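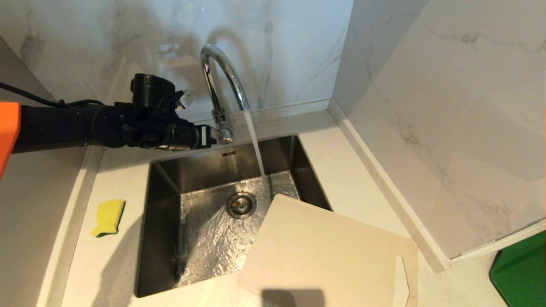
Kitchen Chores, Collected

Orwood is our kitchen task set. It has 472 recorded episodes so far, and well over half of them take place within arm's reach of a sink. We planned to spread the work evenly across the kitchen, but the sink kept winning. The target for this round is 3,000, so there is time for the stove to catch up.

Each episode is one person driving the arm through one chore, start to finish, with the cameras rolling. The model later gets to watch all of them, including the ones where the operator sneezed.

The faucet
Black arm, chrome gooseneck, water on. Faucet episodes come in two flavors, on and off, and we label them separately after an early batch taught the policy that the two were interchangeable. Polished metal is a fine way to find out how much your depth estimates were guessing.

The cutting board
Cream plastic, rounded corners, a slot for a handle, and parked diagonally with one end in the basin. Start positions are drawn from a list before each episode. The list has no opinion on kitchen etiquette, and operators are asked not to straighten anything first. Two of us still do it.

The sponge
Yellow with a green scouring layer, green side down, left of the sink. Sponges get their own tag in Orwood because they change shape when you pick them up and nothing else on our list has the nerve.

The backsplash
Marble pattern, soft grey veins, and a faint reflection of the faucet. An older checkpoint took a strong interest in reflections. We now keep shiny and patterned walls in the mix on purpose - the alternative was teaching it that all kitchens are matte.

Notes on the set
Failed attempts stay in, marked as failed. Operators work in blocks of 300 seconds and then swap, mostly for the sake of their wrists. Labeling is done in Kolář, our in-house tool, which crashes if you scrub backward too fast. Please scrub forward.

The next release is due in August and adds drawers. Requests for other chores are welcome, though dishwashers are already spoken for.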